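Home News Events Classifieds Contact

2 min read

Skiltstead swap shop is moving, and yes, I'm excited

March 2, 2024

If you've ever tried to squeeze past the record crates at the Skiltstead swap shop on a busy morning, you already know why I'm grinning today. The shop got its new lease! It's going into the old shoe store on Avram Street, two doors up from the bakery (dangerous for me), and the doors open in April.

I've been a regular for 6 years. My kitchen table came from there, so did most of my winter coats, and so did a bread machine that I swapped right back the next week. The old place on the hill was charming, but it had one working outlet and a back door that only opened if you kicked it. Last year 1,843 items went through that one little room, according to the ledger by the register, and I'd guess I carried home more than my share.

The rules stay the same. Bring something clean that works, take a ticket, pick something of similar size. Clothes on the left, housewares on the right, books wherever they fit. What changes is the hours, which go from two days a week to 5, and there will finally be a spot to try on shoes sitting down.
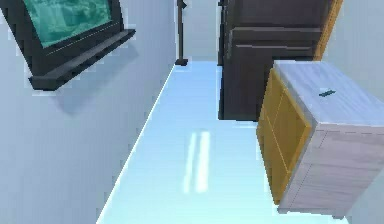 A wall-mounted TV in a long, bright room with a light blue floor.

Furniture is the part I keep hearing questions about, so I asked. Big pieces are back on, but you have to call first, and there's a limit of one per household each month. Mattresses are still a no. Folks coming over from Wilorholm can drop things at the feed store on Thursdays and the van will bring them across, same as before.

Rent is going up, of course. The shop is asking for 100 new members to cover the difference, and a membership gets you in an hour early on Saturdays. I signed up on the spot and I regret nothing. The Skarketberg library has forms at the front desk if you don't want to make the drive.

The old shop stays open until the move, and everything on the back shelves is free to anybody willing to haul it. I've got my eye on a lamp.

Contact us | © 2024 Skiltstead Town News | Back to top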